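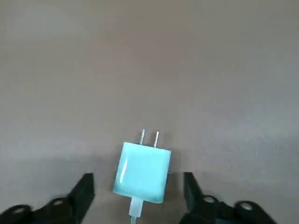
Troma Wrist Camera Kit for Two-Finger Grippers

Hi, I'm Jozefína Zelenák and I look after the small-parts side of the catalog at Vlček. People write to me all the time asking whether they need the wrist camera kit or can get by with one fixed camera over the table, so I've put my usual answer on the page (it'll save us both an email!).

What you get: the camera, a bracket, a 340 cm cable, 12 screws and a calibration card. The bracket bolts up to the Wimen and Flellero arms we sell. If you have another make, send me the flange drawing before you order and I'll tell you if it fits.

Who it's for: anybody picking up little things with awkward ends. Chargers are my favorite test part, the cube kind with two prongs and a cord. The body is easy. The prongs and the cord are where you get into trouble, and from a fixed camera a few feet away you can't always tell which way the prongs are pointing. With the lens down by the fingers you can see the gap on each side of the body before you close. I wouldn't plan a small-parts cell without that view anymore.

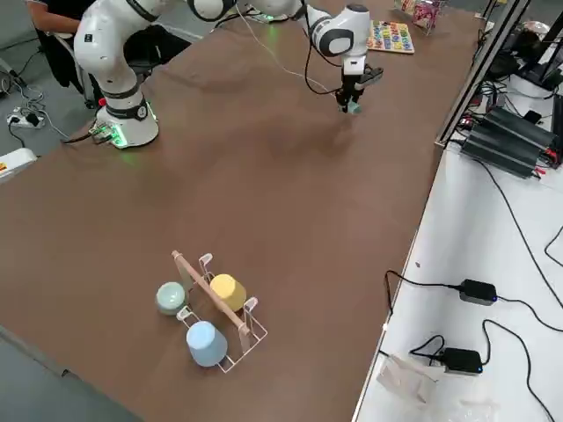
You still want the fixed camera, though! The wrist view tells you nothing about the second arm, or where your cables have gone, or what's been left at the other end of the table. So please budget for both. The fixed one can be pretty cheap, and the clamp mount we stock goes on any frame post.

Now the part of the budget everyone forgets — power and table space. Each arm wants its supply, the cameras may want theirs, and every one of those comes with a brick and a cord. I tell people to put a second table right alongside the work table and keep the supplies over there. Add that table to the quote now, because asking your boss for it in July when the money's spent is no fun (I've done it).

Prices: the kit is $340 for one arm. A second kit on the same order is $180, so if you're running two arms, buy them together. Spare cables are $12 each and I'd get one per arm, they do wear where they bend at the wrist. Installation help by video call is $100, and most folks with a hex key and a free morning skip it.

One thing to check before you order: the bracket needs clear room beside the wrist joint, so if you already route a hose or a cable down that side you'll have to move it. The bracket drawing comes with every quote. Print it full size and hold it up to the arm — takes two minutes and saves a return.

Questions go to the parts desk at Vlček, and put "wrist kit" in the subject so it lands with me.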